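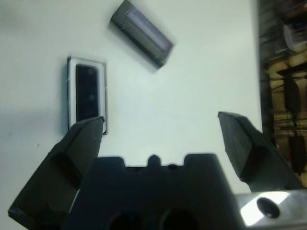

## Slide 1: Ground rules for a shared bench cell

- Say good morning, give the room the running order. 30 minutes, questions at the end.
- Topic is the working rules we use for small arms on benches at Lesstead. Sipho Mabuza wrote the first set in September. I've edited them since.
- Point at the slide: white table, two objects, fingers open. Most of our rules apply to a moment like this one.

## Slide 2: Before the arm moves

- Only the parts for the current task go on the table. Tools, cables and drinks stay off it.
- Wipe the surface at the start of each shift. Small specks count. They get picked up as features by the vision check.
- Look at both fingertips for wear. Log it, even if the answer is "no change."
- Read the speed limit off the pendant out loud. Ours is 135 mm per second when a person is within reach.

## Slide 3: Spacing

- Minimum gap between parts is 40 mm. An open finger needs room to come down without touching the neighbor.
- On the slide, the left fingertip overlaps one corner of the upright rectangle from the wrist view. Ask the room: clear or contact? Take two or three answers.
- You can't settle it from one view. The rule is to check from a second angle before closing.
- Same with shadows. Soft shadows make edges hard to place, so fix the lighting first and the program second.

## Slide 4: Hands and stops

- No hands on the table while the arm is enabled. Reaching in to straighten a part is the most common breach in our log, 42 entries so far.
- Stop button within reach of whoever is running the task.
- After any stop, one person clears the restart. Lesego Ndlovu has the sign-off list for the Kavex cells.

## Slide 5: Questions

- Expect one on whether this replaces the risk assessment. It doesn't. Each cell still needs its own.
- Handouts are by the door. Lavham people need the version with the metric table.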